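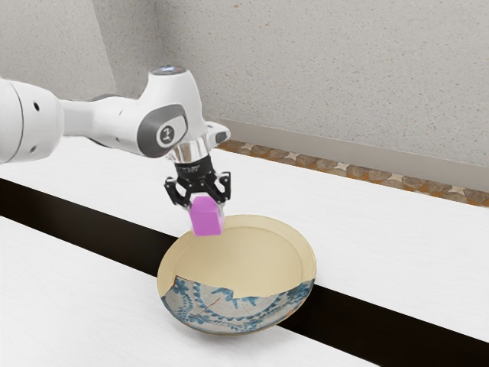
Diary

Fri 10 February

I meant to write this up on Wednesday night while it was fresh, but I came home from choir with my shoes full of slush and my voice completely gone and went straight to bed with a mug of tea, so you're getting it now, over breakfast, with the cat sitting on half the page.

We have started the spring program! I always forget between seasons how much I love the first rehearsal, when everybody is a little shy of the new music and we all sound terrible together. Deolinda handed out the folders at the door like a teacher on the first day of school. I got number 17 again, which I was pleased about, although whoever had it in December wrote BREATHE in red pencil across nearly every line of the alto part and I spent a while rubbing it out. (Then I ran out of breath on page two and penciled a few of them back in.)

The big piece is a set of river songs that Deolinda found in her old teacher's things, and it is lovely, but my goodness it moves around. The altos sit on one note for what feels like a week and then have to jump up and meet the tenors on a word that none of us can agree how to say. Kamran thinks the vowel should be wide and bright. Ezekiel, who sings bass and has opinions that come up from the floor, thinks it should be darker. They went back and forth so politely that we lost ten minutes, and in the end Deolinda said we'd do it her way and sang it somewhere in the middle.

Kyu-ri is back, which made my whole evening. She's been out in Tunstall with her mother since before Christmas and I hadn't realized how much I lean on her for the entrances. I can read music all right if I have time to sit down with it, but in the thick of things I go by the person on my left, and for two months the person on my left had been a coat on a chair. She had brought a tin of almond cookies and we ate most of them in the break, standing by the radiator, catching up on her mother's hip and my kitchen ceiling and whether either of us is going to manage the high part in the third song.

The concert will be in Milville this time, in the old church by the bridge. It holds 200, and I would love to see it full. I've sung there once before and the sound goes up into the roof and hangs there a moment before it comes back down to you, so you have to trust the beat and not your ears. I told Iraís this on the drive home and she said that sounded like driving in fog, and then we were both quiet for a bit because we were, in fact, driving in fog. She is a very steady driver, thank heavens.

I've promised to practice twenty minutes a day. Yesterday I did twelve, at the sink, and the neighbor's dog joined in. I still need to find a black skirt that fits, ask my sister if she wants a ticket, and copy out the words of the second song in big letters, as the print in the folder is tiny and I refuse to wear both pairs of glasses in public.

More snow this morning, the soft kind. I should go and clear the steps before the mail comes. The river tune has been in my head since I woke up, but only the tenor line.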